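I've been living with the Grinance gripper controller for most of a month now, all of it in simulation, and I've grown rather fond of it! My test is a homely one: pick up the banana, leave the cup, the can and the baseball alone, and do it 60 times before lunch. The Villanueva controller I used before tended to squeeze first and think later, so I came to this one with some hope (and a large pot of coffee).

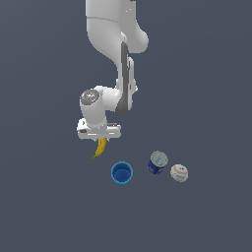 Yulan Ren wrote back that the Villanueva is still quicker on round things, and that I ought to try the ball before handing out any ribbons. Fair enough, and I will.

For curved, awkward fruit, though, I'd take the Grinance. Out of 232 grasps it dropped 4, and the force settings are sliders a normal person can read. My one real grumble is the manual, which spends four pages on installing and hardly a paragraph on finger speed.
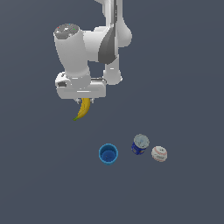
Banana in the fingers, with the cup, can and baseball below.

I'd buy it again, and I'm hoping the update in June brings a better manual along with it.

Related reviews
Trarden wrist camera, first look
Clallis two-finger gripper
Choosing a controller for a small arm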